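Recording Teleoperated Pick-and-Place Demonstrations in Simulation

Written by Ngan-ling Tsang, reviewed by Tin-yau Poon
Last updated July 6, 2019

Covers the Vida teleoperation client with the Okwood tabletop scene. If you have not installed the client yet, do the setup page first. The real arm has its own page, and the speed limits there are different.

What you need

- The Vida client, with the Okwood scene package unpacked in the same folder
- A six-axis hand controller, or the keyboard fallback
- A second monitor if you can get one. The wrist view and the room view are hard to use side by side on a laptop.
- 2 GB of free disk space per recording session

Step 1. Load the scene and check the views

Start the client, open the scene list and pick the tabletop task. Two views come up: the wrist view, which follows the gripper, and the room view, which is fixed. Drag the room view to the second monitor.

Leave the physics rate at 400 steps per second. Lower rates save processor time, but the fingers start to sink into objects during a grasp, and demonstrations recorded that way have to be thrown out.

Step 2. Zero the controller

Put the hand controller flat on the desk, let go of it and press Zero. Wait for the status line to turn green. If the arm drifts afterward with your hand off the controller, zero it again. Do not correct drift by hand while recording. The correction ends up in the data and the trained policy will copy it.

Set translation scaling to 0.5 for your first session. Rotation scaling can stay at its default. Cheng-en Yuen wrote the default mapping so that pushing the controller away from you moves the gripper away in the wrist view, whichever way the arm is facing. If you prefer motion relative to the room, switch the mapping in the preferences, but keep one mapping for the whole session.

Step 3. Make the approach

Press Record before you move. Use the room view for the long part of the motion and change to the wrist view once the gripper is near the object. Most poor demonstrations come from staying in the room view too long - depth is difficult to judge from there, and people come down on top of the object.

With the lettered cube, bring the open fingers down on opposite sides and stop. Check the gap between each finger and the cube before closing. The gaps do not have to match exactly, but if one finger touches well before the other, the cube gets pushed sideways. Turn the wrist until the fingers line up with the sides of the cube, then lower the gripper a little further.

The shadows are useful for judging height. They are computed from the same geometry as everything else, so a fingertip and its shadow come together as the finger nears a surface. 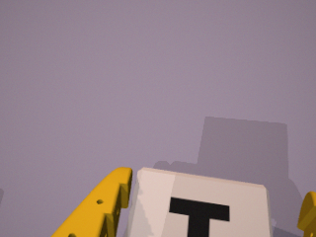 Step 4. Close and lift

Hold the trigger to close. The client closes the fingers at a constant speed and stops at the force limit, so squeezing harder does nothing. Wait for the contact indicator, count one second, then lift straight up. Keep the lift slow until the object is well clear of the tabletop.

If the object slips, open the gripper, back off and try again in the same recording. Retries are worth keeping. Killian Delaunay compared two policies on the Pundholm test set, one trained with retries left in and one with them removed, and the first recovered from missed grasps far more often. What you should not keep is a recording with a long pause in the middle. Trim it or discard it.

Step 5. Carry and release

Raise the object above the height of the box walls before moving sideways. The box flaps are solid to the physics engine, and an object dragged into a flap will twist in the fingers or drop. Choose a path that passes over the box opening and not over a corner.

Stop above the opening, lower the object inside and open the fingers. Back straight out. Press Stop only after the gripper is clear of the box.

Between recordings, use the room view to check the whole layout: the arm on its mounting plate, the box, and any object still on the tabletop. Objects near the edge are reachable but force the arm into awkward joint angles, so rerun the layout randomizer if one lands there.
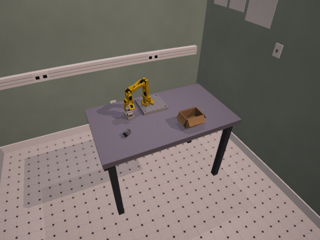 Step 6. Review and export

Open the session list and play back each recording at double speed. Mark it good, retry or discard. The training script, Ikar, reads these marks and skips anything left unmarked.

Export writes one file per recording, with joint positions, gripper state and both views at 48 frames per second. Our last full set came to 489 good recordings from three operators, which was enough for a usable first policy on the single-object task.

Known problems

Playback can show the gripper slightly behind the object it is holding. The exported data is correct. Teodoro Buenaventura has a fix planned for the December release.

The keyboard fallback records rotation in visible steps. Use it for practice only.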